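Drundetti Opens Product-Page Testing Tool to Smaller Sellers

13th October

Drundetti, the marketing software firm, has released a self-service version of Brestlow, its tool for testing product pages and email subject lines. Access was previously limited to accounts with a yearly contract. The new tier is billed monthly and supports up to 11 tests at a time.
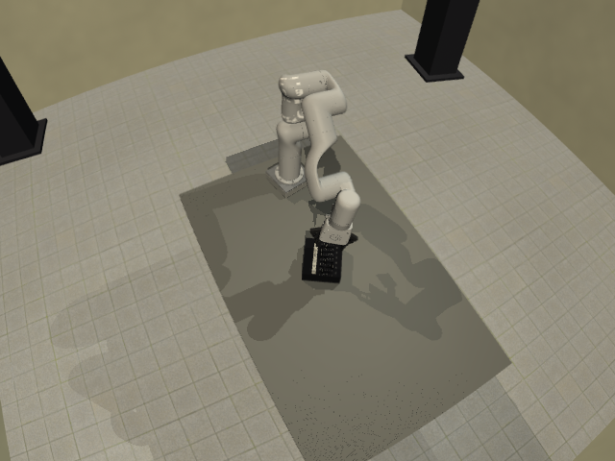 Brestlow splits incoming traffic between page versions and reports the difference in click rate and completed orders. Tests can cover headlines, button text, price placement and the lead visual. A lead visual may be a photo or a rendered one, and both types are logged under the same field. Each version needs 933 visits before a result is shown.

Results can be exported as a spreadsheet or sent to Halim, the company's reporting dashboard. Existing Halim users do not need a second login.

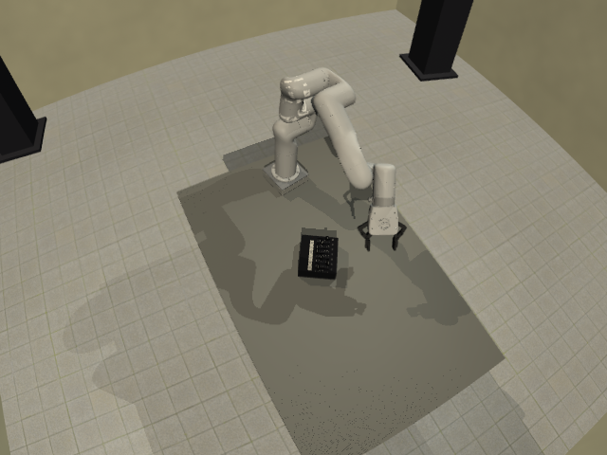
Pricing and limits

The monthly tier covers nine users per account. Email tests are capped at 2,707 recipients per send, and larger lists must be split or moved to the contract tier. Unused sends do not carry over.

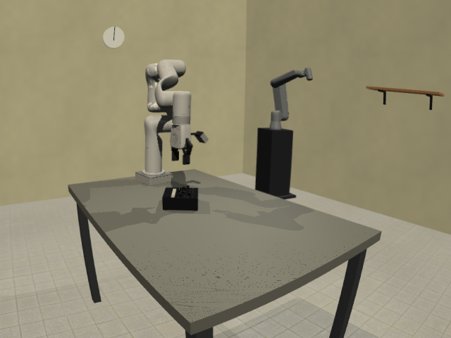 Julow, the add-on for background testing, remains in beta and is not part of the monthly tier. It compares versions of a page that differ only in what surrounds the product. Plain settings, with a gray table, olive-beige walls and a pale tiled floor, are handled as one category, and outdoor settings as another. Drundetti plans to open Julow to monthly accounts in November.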